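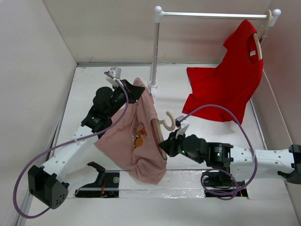
On Wooden Hangers and the Storage of T-shirts

The wardrobe at the Kilport house was reorganized in September, and the principal decision concerned T-shirts. For many years they were folded and kept in a chest of drawers, in stacks that were sound on the first day and disordered by the third. It has now been resolved that T-shirts shall hang.

The case for folding is well known in this household and was given fair consideration. Folded shirts take up less room, and a heavy knit keeps its shape better lying flat. Sweaters will accordingly remain in the drawers. An ordinary cotton T-shirt is a different matter. It is light, it does not pull noticeably at the shoulders, and once hung it can be seen. Two shirts believed lost since the move from Bevier were recovered from the back of the bottom drawer during this work, one of them with the store tag still attached.

Hangers were the next question. The wire ones were retired without debate. Light wooden hangers were adopted in their place, in a single style, so that the shoulders line up along the rail. The full set came to 519 with shipping, in the currency of the seller, and this was more than had been set aside for the purpose. Padded hangers were also considered - they are kind to fabric but take up far too much of the rail.

The method of hanging deserves a short note, as it was the subject of some disagreement. A hanger should not be forced down through the neckline of a T-shirt. Repeated over a season, this stretches the collar, and a stretched collar does not recover. The shirt is to be laid flat on a table, the creases smoothed toward the hem, and the hanger brought in from below. One shoulder is settled first, then the other, and the hook is drawn up through the neck last. The side seams should then hang straight.

Colors are grouped, with reds and pinks at the right end of the rail. Whether a faded pink belongs with the reds or with the neutrals has not been settled and will be reviewed when the winter clothes come out.

The drawers released by this change now hold table linen, the Vídalín blankets and a quantity of Pridden wool that has yet to be wound. The bottom drawer still sticks in damp weather and will need to be planed before spring.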